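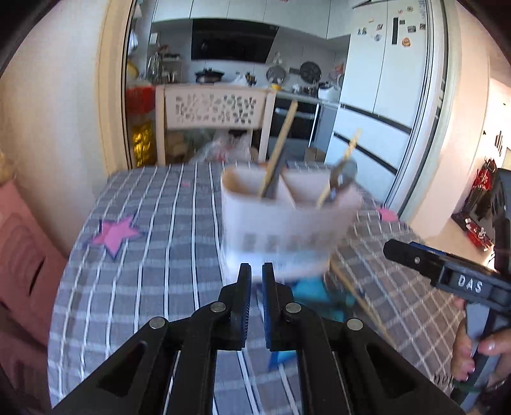
Week 5 of teaching a robot arm to put away the cutlery. The arm lives in the shared workshop in Brorville. The cutlery lives at my place, so guess who does the demonstrations.

Demonstrations means me picking up chopsticks with a black claw, over and over, at an age when I had hoped to be past this.

343 good takes so far. 572 if you count the ones where I dropped the spoon. The training script does not let me count the ones where I dropped the spoon.

Chopsticks are the worst. They roll, they're skinny, and the blue pads only like them from one angle. I've called the model Melto, after what it did to its first power supply.

Ran last night's version on the arm. Melto went straight for the chopstick, stopped an inch short, and closed very gently on nothing. Held the nothing for a while. Put the nothing in the drawer.

The people at the next bench clapped.

I think the wrist offset is wrong in my config, so tonight is measuring. I'm also ordering softer pads from Drusa, since the ones on the arm have gone shiny at the tips.

Dinner was eaten standing at the counter. More when it picks up a something.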